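Listeck Workshop Evenings
Handout 4: Two arms, one table, and something to pick up
6 Dec 2025

Carry-over from last time: the wrist bracket screws do loosen. Check them before you power up. If you find one on the floor, it came from somewhere, and "probably a spare" is not a finding.

1. The table

The Bramwell build uses a plain table against a plain wall. It has the charm of a dentist's hallway and it makes life much easier for the vision code. At home, use whatever you have, but clear it. The Vadari detector will happily find a cup in a patterned tablecloth and go after it with conviction.

Mark your cup positions before you start. You will bump the table. Everyone believes they won't.

2. Grippers

Ribbed fingers bend around a round object when they close, so your grip doesn't have to be perfectly centered. They forgive bad aim up to a point, and most of us live just past that point. Set the open width first, then the closing force. The driver takes force as a number from 0 to 963, for reasons lost to history. Start at 700 for a full can and work down. Paper cups are a separate handout and a separate mood.

3. Holding a can off the table

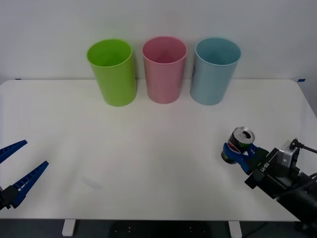
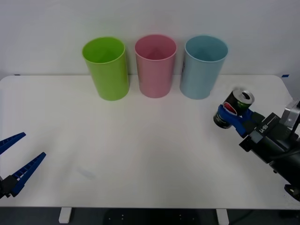

Fig. 3. Can held at the right of the table, with the green, pink and blue cups in a row and the left gripper open.

Note the tilt of the can in both views. Your planner needs to know which way the top is facing, and guessing from the wrist angle alone only works if the can was gripped the way you assumed. Log the grip pose at the moment of closing. Driltama writes it to the run file if you turn on the verbose setting, along with a great deal you didn't ask for.

The idle arm still counts as an obstacle. Leave its fingers in the collision model even when it has no job to do. A parked arm is very good at being in the way.

4. Before next session

Run the pick and hold 5 times with a sealed can, from the same start pose. Write down the force setting and what the can did. "Fell" is an acceptable entry. "Fine" is not.

Do not attempt pouring at home yet. If you must, move the power strip first.

Bring: your run files, a hex key set with your name on it, a towel.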